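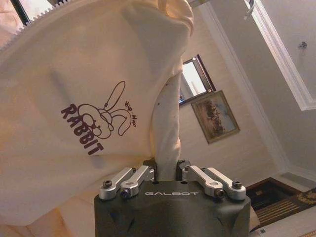
Search the course pages Go

Week six: learning from the wrist view when the object is soft

Good afternoon, everyone, and thank you for coming back after what I know was a rather heavy week of rotation matrices. Today is gentler on the algebra and harder on the judgement. We are going to spend the session on one question, and it sounds almost too small to fill a lecture: when a gripper has hold of a piece of cloth, what should the policy be looking at?

Let me begin with the rigid case, as we understand it well. If a gripper closes on a mug and doesn't slip, the mug and the gripper move as one body. You can write down a single transform between them at the moment of grasping and go on using it until you let go. Much of the machinery from weeks two to four leans on that, often without saying so.

Cloth takes the transform away from us. Suppose the fingers are clamped on the twisted neck of a cloth bag. The bit between the fingers is known quite well, and everything beyond it is free to sag, swing, fold over itself or unwind. Worse, the body of the bag can fill half of the wrist camera's view while the room sits behind it at a steep tilt, and so the two things a policy would usually lean on - a clear sight of the target and a steady horizon - are both in short supply.

The method we'll follow is the one Þröstur Dalsgaard worked out for the Larar project, and I am fond of it, partly for how little it asks of the hardware. There are three ingredients, and I'd like you to be able to explain each in your own words by Wednesday.

The first is the grasp anchor. We crop a small patch just above the fingertips and encode it separately from the rest of the picture. Because the camera rides with the wrist, that patch always sits in the same place, however wildly the background turns.

The second is the slack estimate. A small network looks at the strand leaving the fingers and gives one number between nought and one, where nought is pulled tight and one is hanging quite loose. Do notice that it's trained on labels people gave by eye, with all the disagreement you would expect. A strand can be tight near the jaws and bunched higher up, and the labellers were told to judge only the part nearest the fingers.

The third is background shuffling. During training we swap the walls, ceilings and rugs behind the cloth, so that the policy can't learn that a certain picture frame means "lift now". You may laugh, but I have seen a policy do exactly that, and it took us a long afternoon to find out why.

Now to the result. The Erkell set has 469 demonstrations, of which 400 were used for training and the rest held back. Each version of the policy was then run 20 times in the rooms at Stukidport, none of which appear in the training data. The full method finished 17 runs, the version without background shuffling finished nine, and the version without the slack estimate finished 14.

Please be careful with that last comparison. Twenty runs is a small number, and a gap of three is well within what luck could give you. The shuffling result I would put more weight on, though I'd still want it repeated in another building before I said so loudly.

Printed lettering on the fabric deserves a word too, as several of you asked last time. Bold print gives the encoder strong, easy features, and it will happily hang on to them. That helps on the bag you trained with and can hurt you badly on a plain one. Dalsgaard blurs printed areas in half of the training batches, a cheap trick and a decent one.

For next time, please read the Þorgeirsson notes up to page 46, and bring a short paragraph on how you would measure slack without any human labels. Rough ideas are very welcome, and so are drawings.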